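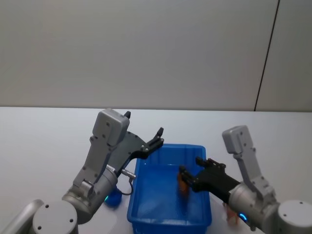
12月,双臂料箱,规划侧记录

接着上次没写完的部分。今天上午主要查右臂下箱时左臂的等待逻辑,下午改碰撞模型,晚上补了日志工具。

1. 现象

右臂夹爪伸进蓝箱里操作,左臂张开夹爪停在左侧箱沿上方等。之前的版本里,左臂会在等待点上反复微调,幅度不大,但每次微调都会触发一次重规划,右臂那边的轨迹也跟着被截断重算,于是右臂在箱内走走停停。操作橙色物体时尤其明显,一次下箱最多记到19次重规划。

一开始怀疑是感知抖动。把物体位姿冻结以后重放同一段日志,重规划次数没有变化,排除。

2. 原因

问题在Treltadley的调度层。两条手臂共用一个规划场景,左臂到达等待点之后没有释放箱口区域的占用标记,只是把优先级调低。右臂每发一段新轨迹,调度层都要重新检查左臂是否“还愿意让”,左臂收到询问后又重新求一次逆解,求出来的关节角和当前值差一点点,就当成新目标发下去了。

逆解那边用的是随机种子初始化,所以每次结果都不一样。这一点Aslak Midtbø以前在Padel的代码评审里提过,当时单臂跑没看出问题,就放过去了。

3. 改动

a. 左臂进入等待状态后,逆解一律以当前关节角为种子,且与当前值的差小于阈值时不发新目标。阈值先写死在配置里,以后再说。

b. 箱口占用标记拆成两个:箱沿以上和箱内。左臂等待时只占箱沿以上靠左的一块,右臂下箱时申请箱内和箱沿以上靠右的一块。两块之间留85毫米间隔。

c. 询问改成事件触发,去掉轮询。

改完重放同一段日志,重规划降到两次,一次是右臂下箱前的正常规划,另一次是抓取后的抬升。实机上还要再多跑几轮,现在只能说重放结果正常。

4. 碰撞模型

料箱原来用一个实心长方体加一个“允许进入”的例外,写法很脏,换成了四壁加底的薄板模型。箱沿有一圈加强筋,比箱壁宽出来一点,旧模型没包进去,我在薄板上沿加了外扩。

左臂旁边挂着的线缆也没有建模。线从前臂一侧垂下来再弯回去,接头离箱子左壁很近。左臂姿态一低,接头就可能碰到箱壁。暂时在左臂腕部下方挂了一个胶囊体代替线缆,尺寸往大了取。副作用是左臂可用的等待姿态变少,有几个原来能用的点现在求不出解。需要重新整理一遍等待点列表。

线缆本身最好还是重新走一下,扎到前臂上。这件事不归软件,但我记在这里。

5. 感知

箱壁有点透光,颜色又很饱和,深度图在箱壁内侧有成片空洞,底面有反光的地方也会飘。现在的做法是用已知的箱体位姿把箱内区域裁出来,底面直接用模型平面代替,不信深度。

分割方面,橙色物体在蓝底上很好分,夹爪遮挡一半也能跟住。麻烦的是箱外桌面上还有一件颜色相近的小东西,靠近箱子右下角,被右臂腕部挡住一部分。Mayrhofer的跟踪器有一次把目标从箱内跳到了箱外那件上,编号没变,位置突变。右臂当时已经在箱里,规划器收到新目标后判定不可达,报错停下,没有出事故。

处理:给跟踪器加了区域约束。目标一旦在箱内确认,只允许在箱内关联,丢失就按丢失上报,不许自动换到箱外。箱外的检测单独建一个列表,由任务层决定什么时候去取。

运动模糊也看了一下。右臂移动时手里的物体会有点糊,轮廓往运动方向拉长,位姿估计会偏。考虑过缩短曝光,但箱内会太暗。目前只在末端速度低于阈值的时候更新位姿,其余时间按夹爪坐标推算。

6. 日志工具

Tolline的录制格式把两条手臂的时间戳分开存,对齐的时候按最近邻取。左臂的流有固定的滞后,回放时看起来像左臂总是晚一步让开,我为这个白查了一个小时。加了一个偏移校正,参数写在文件头里。旧日志没有这个字段的,按零处理,打印一行警告。

另外修了一个老毛病:第1889段之后的日志,关节力矩列的顺序和表头不一致,是那次升级驱动之后带进来的。转换脚本已经补上,转换到第2201段都核对过。再往后的还没转。

7. 遗留

等待点列表重做,优先处理靠近左箱沿的几个。

阈值从配置里挪到参数服务,和右臂的分开设。

跟踪器的区域约束目前依赖箱体位姿准确,箱子要是被碰歪了,约束区域也会跟着错。想加一个低频的箱体重定位,放在两次下箱之间跑,不占主循环。

左臂夹爪等待时的张开宽度现在是最大值,和新的间隔设置配合起来有点浪费空间。试过半开,下一次抓取前要多等一个开合时间,还没决定。

问Aslak要他那份逆解的对比数据,看固定种子以后在奇异位形附近会不会卡住。

分支已推,没有合并。实机跑完再合。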